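Subject: Re: [sadelthorpe-kitchens] Worktops, sealing and the dreaded vinegar
Date: 10/10/2018

On the Sadelthorpe list someone wrote:
> We're down to two samples, a plain grey one and a black one with
> white veins from Zestell. My other half says black shows every
> crumb. Does it? And do you really have to seal it every year?
> The quote was 1,102 with fitting, which made me sit down.

Hello all,

Well, 1,102 isn't bad if that includes taking the old one away (do ask, ours didn't and it was another 60 on the day!). We had our kitchen done in August and I spent far too many evenings reading up on this, so you may as well have the benefit.

Crumbs, yes, a bit, but flour is the real pest. I bake most weekends and I've got used to wiping as I go. Water marks bother me more, as we're in a hard water area and I end up chasing them round the tap with a tea towel.
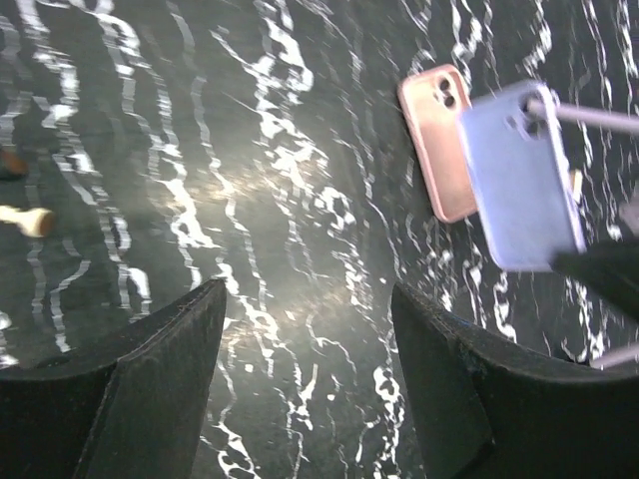

Black with white veins, and the light catching it.

As for sealing, it depends what yours is made of, so get Zestell to put it in writing. Real marble hates vinegar and lemon juice, and a friend's pale one has a ring on it for ever from a cut lime. Some of the man-made ones want no sealing at all.

Do go and see a full slab before you pay, too. The little samples tell you next to nothing about the veins. We went over to Esari, 200 miles there and back with a flask and a very bored dog, and changed our minds completely once we were stood in front of it.

Let us know which you pick! And if anyone wants half a tin of stone cleaner, it's yours for the collecting.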